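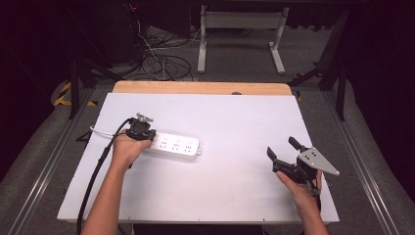
2 min read · thread by Cellstead Workplace Trials

The Cellstead trials team has completed its review of the Jumix hand-held gripper kit, offered by Treldale for teaching handling tasks to robots. Our findings are set out in the posts below. (1/9)

The kit comprises a pair of grippers, a cable for each hand, a carrying case and access to the Jumix recording software. Treldale offers it for hire or purchase. We took the hire option, with delivery in July. (2/9)

The operator works with both hands, one gripper in each. In the power strip task, the left gripper closes on the end of a white strip while the right is held open above the board. A plain white board makes a good surface for work of this kind. (3/9)

Our target was 500 recordings, made in sets of 25. Mitali Fakir led the sessions and Shahnaz Sikder checked the files each evening. The target was met, and 63 recordings were set aside, most of them through operator error in the first sets. (4/9)

Comfort was judged fair. Operators reported no difficulty with the grip itself. The cables were a more frequent complaint, and we advise leading them away over the side of the table before work begins. (5/9)

Rigid items gave the best results. A power strip can be held firmly at one end, but its cord needs care: on our first day it was caught under the strip several times, and those recordings had to be repeated. (6/9)

The printed guide is clear on setting up and weak on storage of files. Treldale has informed us that a revised edition is in preparation. Support requests were answered within 3 working hours, which we consider satisfactory. (7/9)

For comparison, the Rathnayake kit, reviewed by this team last year, was lighter in the hand but took longer to set up. Sites with a fixed bench will probably prefer Jumix. Sites that move between rooms should try both before placing an order. (8/9)

The Jumix kit is recommended for hire, subject to the remarks on cables. Member sites may request the full report and the session sheets from the Cellstead trials desk. (9/9)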